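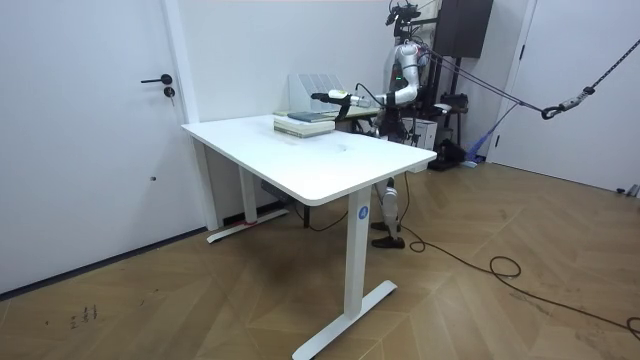

Section 6. Setting up books and files on the Prulia desk

The Prulia height-adjustable desk should be set up and level before anything is stored on it. Load it in the order given below, with the top lowered. Books are best piled flat near the back edge, with the file holder standing behind them against the wall, so the front of the white top stays clear for writing. Check that the cable from the control box under the top hangs free of both feet.

Before you start

Wipe the desktop with a soft cloth and let it dry. Have the Hilodis file organizer and its spare parts bag (part no. 546) at hand.

Placing the books

1. Lower the desk to its lowest setting and wait until it stops.
2. Lay the largest books down first, spines facing the same way.
3. Add smaller books on top. Keep the pile lower than the file organizer.
4. Raise the desk to working height and look for any shift in the pile. If it leans, lower the desk and start again from step 2.

Note: Books kept flat for a long time should be turned over now and then – every November is enough for most homes.

CAUTION: Do not raise or lower the desk while anyone is reaching under the top.
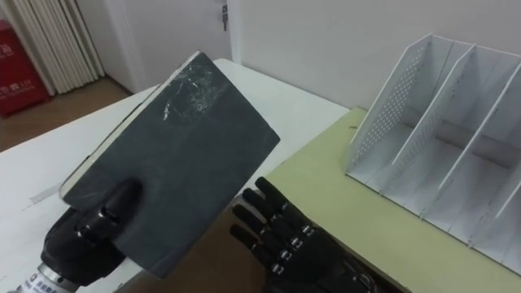 Filing single books and folders

Hardcovers you use often belong in the organizer, one to a compartment. Hold each book by a lower corner and look over the cover and page edges before filing it. A dark matte cover shows whitish scratches easily, so keep scuffed books away from new ones. The slanted dividers let a book lean without bending. Stand the organizer on a flat surface, well away from any gap between two tops.

5. Lower the book in spine first. Do not force it.
6. Fill the compartments evenly.

Note: If a divider works loose, press it back into its slot. Replacement dividers are sold by Ballasel under order no. 1484.

Cleaning

Use a damp cloth on the dividers and dry them at once. For marks that stay on the desktop, see Sotelo care sheet 117.

Revised 23 Sep 2026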